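Ghosts on the Board: Why Small Whiteboards Never Look Quite Clean
Student project report, Sestcombe

We started this project in April with a simple question: why does a whiteboard that gets wiped every day still look gray?
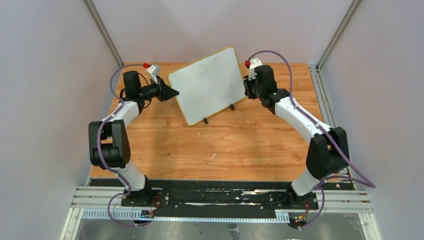 Our group of four uses little tabletop boards for almost everything – sketches, sums, lunch orders – and every one of them has that cloudy look where old writing used to be. Those leftover marks are called ghosting, and we got really into them!

What we did
We asked to borrow boards from the study rooms in the Kocsis building and ended up with 39, all small enough to stand on a desk. On each one we wrote the same line of text in black marker, left it for a set time (one hour, one day or one week) and wiped it with a dry felt eraser, a damp cotton cloth or the Kemeck spray. Every wipe was ten strokes, left to right. We did 156 wipes in total, four per board, and gave each a score from 0 (spotless) to 5 (still readable).

What we found
The dry eraser was fine after an hour and pretty hopeless after a week. It mostly pushed the dust around and left a thin haze over the whole surface. The damp cloth did much better than we guessed, with 55 wipes scoring 0 or 1. The spray won on the week-old writing, but it left streaks unless we buffed the board with a second cloth.

The part we loved most was the edges. Smudges collect right along the frame, where the eraser can't get in flat, and on a small board that strip is a big share of the writing area. Folding the cloth over one finger and running it around the inside of the frame made a huge difference.

Problems
Small boards slide and tip when you wipe them hard, so our pressure wasn't always even. We held the board by one side and wiped with the other hand, and the side nearest the holding hand often scored worse. Next time we would clamp it. We also ran out of Kemeck spray and had to finish two boards late.

Next step
We want to repeat the week-long test with colored markers – red looks like the worst one so far.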